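Unit 9: Reading a City Heritage Plan

Handout, revised 14 January 2020

Purpose of the unit

Most students meet heritage policy first as a list of protected buildings. A city plan works at a wider scale. It sets rules for streets, open space, workshops and markets, and it assigns the cost of upkeep to someone. This handout covers the parts of a plan that are most often misread.

Core terms

Inventory – the record of what exists. It carries no legal force by itself.
Designation – the legal act that protects a site or district.
Buffer zone – land outside a designated district where height and use are limited.
Living practice – a craft, festival or trade tied to a place. Few plans define it well.

Case: Vondgate

The Vondgate plan lists 823 structures in its inventory, of which 200 are designated. The gap is normal. Some owners have filed objections, and other entries lack a survey. When you cite the plan, state which number you are using and from which table.

The buffer zone in Vondgate extends along the canal and stops at the Leblanc district. Leblanc has its own rules, adopted earlier, and the two texts use the word "facade" differently. In Vondgate it means the street wall only. In Leblanc it includes the roof line.

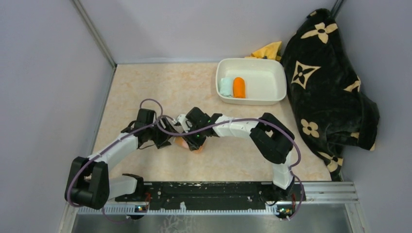
Living practice is treated in chapter 10 of the plan. The chapter supports small workshops through reduced rents in city-owned buildings, with leases reviewed each September. It does not say what happens when a trade changes its methods or leaves the district. Compare the Seritz plan, where support follows the tradesperson and the building may be let again.

Funding

Both cities draw on a visitor tax. Seritz sets aside a fixed share for repairs. Vondgate decides the amount each year, so long projects are usually split into stages.

Reading for next session

Fesier course reader, sections on zoning and on public markets. Bring a marked copy of the Vondgate map – the version with the buffer zone drawn in.

Written task

Choose one designated street. State what is protected, by which text, and who pays for upkeep. One page, with table numbers cited.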